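Fekulero: household battery life log

Fekulero is a small table of how long batteries last in ordinary home devices. Each row is one set of batteries, from the day it went in to the day the device stopped responding. Released July 31, 2023. Maintained by Rosalie Eder.

Contents

200 rows from 40 homes, in one CSV file. Columns are device type, cell size, cell chemistry, days in use and room.
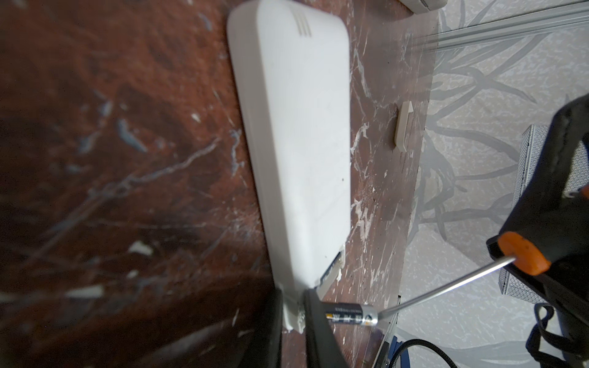 Days in use is a whole number. If a set was swapped early, the column is blank and the row is kept. Room is free text, so expect both "den" and "TV room".

Known problems

Remote controls are overrepresented, and most homes logged at least one. 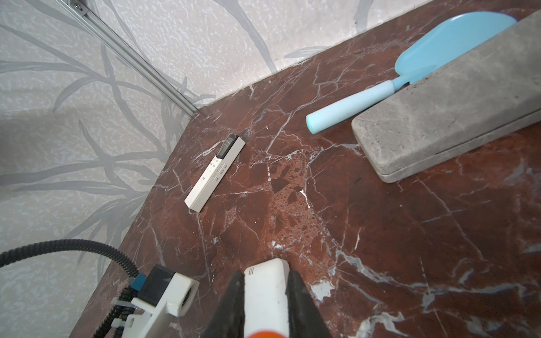
Isamu Kamata wrote that rechargeable cells should be split out before taking any average, and the chemistry column was added for that. It is blank in 7 rows.

Devices holding two cells count as one row, even when the cells were of different ages.

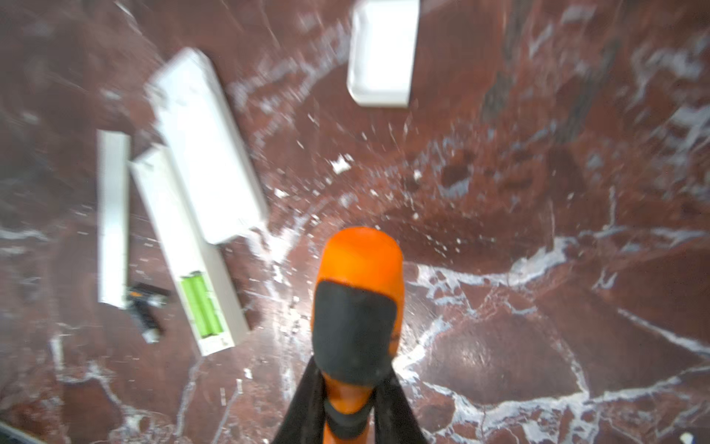 Two cells side by side in an open tray.

Clocks were logged in only 3 homes. Do not use them for comparisons.

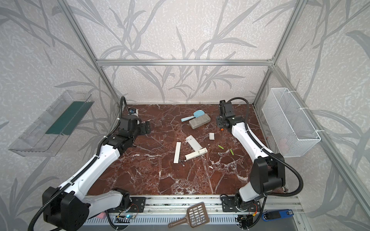 License

Free to use and change. Please credit Fekulero. Send corrections to Rosalie with the row number.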